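Schrauberhände gesucht: Komm zu mir in die PC-Werkstatt!

Hallo zusammen,

ich bin die Hälfte von Ikumus, und die andere Hälfte ist gerade in Elternzeit. Deshalb suche ich ab Februar jemanden, der mit mir Rechner zusammenbaut, aufrüstet und wieder zum Laufen bringt. Minijob oder Teilzeit, darüber können wir in Ruhe reden.

Worum geht's? Wir bekommen ausgemusterte Büro-PCs, machen sie sauber, tauschen, was getauscht werden muss, und geben sie günstig an Schulen, Vereine und Leute mit kleinem Geldbeutel weiter. Letztes Jahr waren das 382 Stück, und ich würde die 400 so gern knacken! Im Regal stehen schon wieder rund 100 Gehäuse, in allen Größen und (leider) auch in allen Verstaubungsgraden.

Deine Tage sehen bei mir ungefähr so aus: Gehäuse auf, Staub raus, Netzteil prüfen, Speicher rein, alte Wärmeleitpaste runter und neue drauf. Prozessoren wechseln wir ziemlich oft, da brauchst du eine ruhige Hand und darfst auch mal langsam sein. Mir ist ein Rechner am Tag, der sauber läuft, lieber als drei mit verbogenen Pins im Sockel. Dazu kommt ein bisschen Papierkram: Jedes Gerät kriegt eine Karte, auf der steht, was drin ist und was wir gemacht haben. Die Karten wandern in die blaue Kiste neben der Tür, bitte nicht auf den Drucker legen, da verschwinden sie.

Eine Ausbildung brauchst du nicht. Schön wäre, wenn du schon mal einen PC von innen gesehen hast und weißt, wo beim Prozessor die kleine Dreiecksmarkierung hingehört. Wenn nicht, zeig ich's dir. Deutsch so, dass wir uns verstehen, und am Telefon bitte freundlich bleiben, auch wenn jemand zum vierten Mal fragt, wo der Einschaltknopf ist.

Du bekommst eine feste Werkbank am Fenster, eigenes Werkzeug, pünktlich dein Geld und Kaffee, so viel du verträgst. Los geht's bei uns um zehn, vorher bin ich sowieso nicht ansprechbar. Sonntags ist zu.

Interesse? Dann schreib mir ein paar Zeilen, Lebenslauf kann, muss aber nicht. Oder komm einfach vorbei: Ikumus, Hinterhaus Nummer 33, Klingel »Werkstatt«, zweimal drücken. Ich freu mich auf dich! 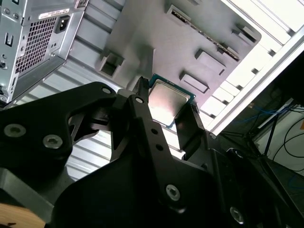
Prozessor vor offenem PC-Gehäuse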